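Chapter 6
Learning to Reach in Simulated Rooms

Chapter outline
6.1 Why reaching is harder than it looks
6.2 Building the room
6.3 Demonstrations and how they are recorded
6.4 The Marthorpe study
6.5 Scoring a trial
6.6 Exercises and further reading

After working through this chapter, the student should be able to describe how a reaching policy is trained from demonstrations, set up a fair comparison between two policies, and read a table of success rates with proper caution.

Chapter 5 dealt with arms that moved through open space. The target was a point, the path was free, and an error of a few centimetres cost little. Most useful work is done under tighter conditions. A shelf has sides and a top, and the hand must enter through one face only. The object may lie behind the side panel when viewed from where the robot stands. A policy that performs well at an open bench will often strike the edge of a cupboard on its first attempt, and the student should expect this.

The usual remedy is practice in large amounts, and practice on a real machine is slow. Each failed reach has to be cleared by hand, objects must be put back, and worn parts replaced. For these reasons the field has come to rely on simulated rooms, in which a trial can be reset in a moment and the colour of the walls, the pattern of the floor and the height of the shelf can be changed at no expense. The price is a gap between the simulated room and the real one. Sections 6.2 and 6.5 return to this gap several times.

The main example in this chapter is the Marthorpe study, which asked a narrow question: does a policy trained in many differently furnished rooms reach into a shelf more reliably than one trained in a single plain room? The study used a two-armed robot on a fixed base and a simulator called Ballotero. Demonstrations were given by remote control and stored with the Ident labelling tool, which marks the start of the reach, the entry of the hand into the shelf and the moment of grasp.

The training set held 1,035 demonstrations recorded across 14 room layouts. A further 210 were kept aside and never shown to the policy during training. Each finished policy was then run for 1,000 trials with the starting pose of the arms varied slightly from one trial to the next.

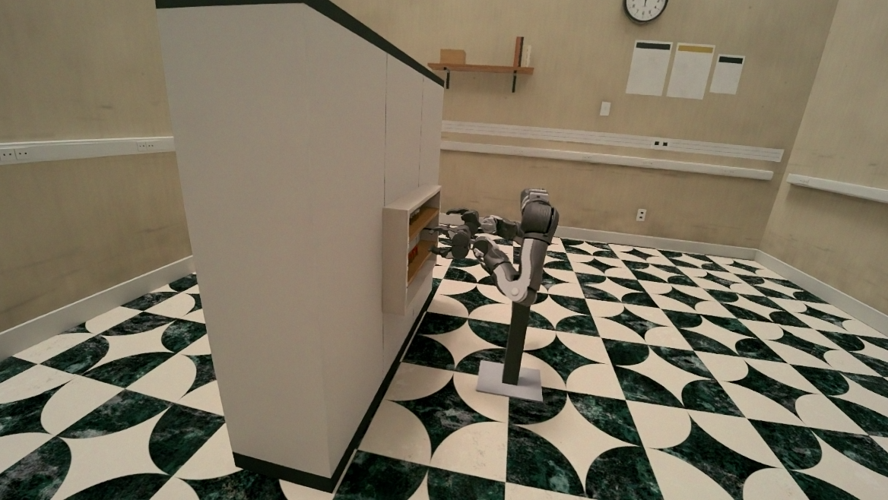 Two points of method deserve attention before the results are examined. The first is that the held-out demonstrations came from the same operators as the training set. They test whether the policy has learned the task as those operators performed it – a weaker claim than having learned the task in general. The second concerns contact. The study counted a trial as failed if any part of either arm touched the shelf with more than a set force, even when the object was later grasped. Other authors are more lenient, and their success rates cannot be placed beside these without adjustment.

Students who have access to the Macaraeg teaching laboratory may repeat a reduced version of the study using the files listed in Section 6.6. Those who do not may work from the recorded trials alone. In either case, Section 6.2 should be read first, as the terms defined there are used without further comment in the rest of the chapter.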